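Tracing a One-Arm Stop on a Two-Arm Box Lift

Written by Lev Hutsuliak, cell support, Rotar

The fault covered on this page: two arms pick up a box together, one arm stops partway through the lift, and the other arm keeps moving. The box twists, slides out of one gripper and falls. Depending on the load, the arm that is still moving may also drag the box into the stopped arm.

We hit this in September on a packing cell running the Skurnon controller, one controller per arm, with Kondus doing the path planning and the simulation. Leszek Duda had spent two shifts swapping finger pads before anyone opened the logs. The pads were fine. Start with the logs.

Before you start

If the fault happened on a real cell, leave the cell locked out until you finish the simulation steps. Do not clear the stop and jog the arms apart if a box is still trapped between them. The box can be carrying load from both sides, and releasing one gripper can drop it or let an arm spring back. Support the box first, from outside the reach of both arms, using whatever procedure your site has for trapped parts. If your site has no such procedure, stop and get one approved.

You will need:

The event log from both Skurnon controllers
The Kondus project file for the cell, same version as the one running
The Chou gripper settings export for each arm
Read access to the safety configuration

Step 1. Save everything before you reset

Export both event logs. On our version the log is a rolling buffer, and a restart clears it. Save the gripper settings at the same time, and write down the software version shown on each controller. Ours did not match. That was a separate problem, but it cost us an afternoon.

If the operator on shift saw the drop, ask which arm stopped first and write the answer down before you look at the logs. People are often right about this and it is useful to compare.

Step 2. Line up the two clocks

The controllers keep their own time. Find one event that both of them record, such as the shared start signal at the beginning of the cycle, and use it as zero. Subtract that time from every entry in each log. A spreadsheet is good enough.

If the offset between the two clocks changes over the course of a cycle, go to your network time settings and fix that first. The rest of this procedure depends on comparing times across the two logs.

Step 3. Find the first stop

Look for the earliest stop entry in either log. Ignore the entries that come after it for now. A dropped box sets off a whole string of alarms: grip lost, path deviation, joint torque, partner not ready. Those are results of the fault and reading them first will send you the wrong way.

The first entry will normally be one of these:

Force limit exceeded. The arm met more resistance than it was set up to accept.
Grip lost. The gripper closed past its expected width.
Partner timeout. The arm stopped hearing from the other one.
Safety input. A door, scanner or stop button.

On our cell it was force limit exceeded, on the left arm, just after the box cleared its tray.

Step 4. Measure the gap between the two stops

Take the time of the first arm's stop and the time of the second arm's stop. The difference is how long one arm was moving alone.

We had set a limit of 20 ms for this gap when the cell was designed. The logs showed 200 ms. At our lift speed, that was enough travel to pull the box out of the stopped gripper.

If your gap is within your design limit and the box still fell, the problem is probably grip force or pad wear, and you can skip to Step 7. If the gap is over the limit, carry on.

Step 5. Check how the stop is passed across

There are two ways for one Skurnon controller to learn that the other has stopped. One is a hard-wired signal. The other is the status message on the network, with a timeout if the message goes missing. Both should be set up, and the wired signal should be the one that acts first.

Open the input map on each controller and look for the partner stop input. Check three things:

It is assigned to a physical terminal.
It is enabled in the mode the cell runs in. Manual and automatic have separate tables.
It triggers a stop. "Log only" is an allowed setting and does nothing to the motion.

Ours was set to log only on the right arm, in automatic mode. Someone had changed it during commissioning to get past a nuisance stop and had not changed it back. The right arm was then relying on the network timeout, and the timeout was 200 ms, the same number we found in the log.

Any change here is a change to the safety setup on most sites. Have the person responsible for the cell make it or sign for it, and record the old value next to the new one.

Step 6. Find out why the first arm stopped

Fixing the stop signal means both arms will stop together. It will not prevent the first stop, so look at that too.

Plot the force on both wrists from first contact to the stop. With two arms squeezing one box, the two traces should rise together and level out at close to the same value. If one climbs steadily during the lift while the other falls, the arms are pulling against each other. The usual cause is an error in the position of one arm's base in the Kondus model.

Put the gripper tip of each arm on the same reference point, one arm at a time, and compare the positions reported. Our two readings were 8 mm apart. The controller allows 4 mm on a shared lift. We re-measured the right base, entered the new values and got well inside the limit.

Do not widen the allowance to make the fault go away. The force still goes into the box and the wrists.

Step 7. Check the gripper settings

Compare the two Chou exports line by line. Closing force, closing speed, expected width and grip-lost threshold should match unless there is a written reason for a difference. Look at the pads while you are there. Shiny or torn pads should be replaced as a pair.

Cardboard boxes need extra care here. The walls give under force, so the measured width changes after contact — set the grip-lost threshold from tests on the box you run and keep the value from the data sheet only as a starting point.

Step 8. Reproduce the fault in Kondus

Load the cell model and put the old settings back in: the wrong base position, the stop input on log only. Run the lift. You should get the same first entry and close to the same gap. If the simulation runs clean, something in the model differs from the cell and you have not found the whole fault yet.

Then load the corrected settings and run it again. Force a stop on the left arm during the approach, just after contact, halfway up, and during the lowering move. Do the same for the right arm. That makes 8 runs for each box and tray layout. Save the log from every one, including the ones that pass.

Check where both grippers are relative to the box before you start each lift. An arm that begins out of place will give you a force stop that has nothing to do with the setting you are testing.
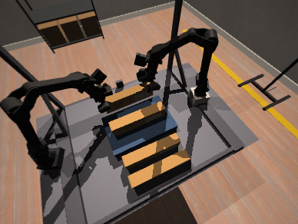

Two arms at one box in the simulated cell, in both views.

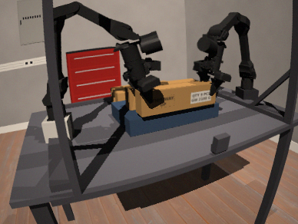 Can I skip the wired stop signal and just shorten the network timeout?

We advise against it. A shorter timeout will reduce the gap between the two stops, but it will also trip whenever the network is briefly busy, and the first thing people do with a nuisance stop is turn it off. Use the wired signal to stop the second arm and keep the timeout as a backup. After any change to either one, repeat the forced-stop runs in Step 8, then repeat them on the real cell at reduced speed with no box in the grippers before you go back to production.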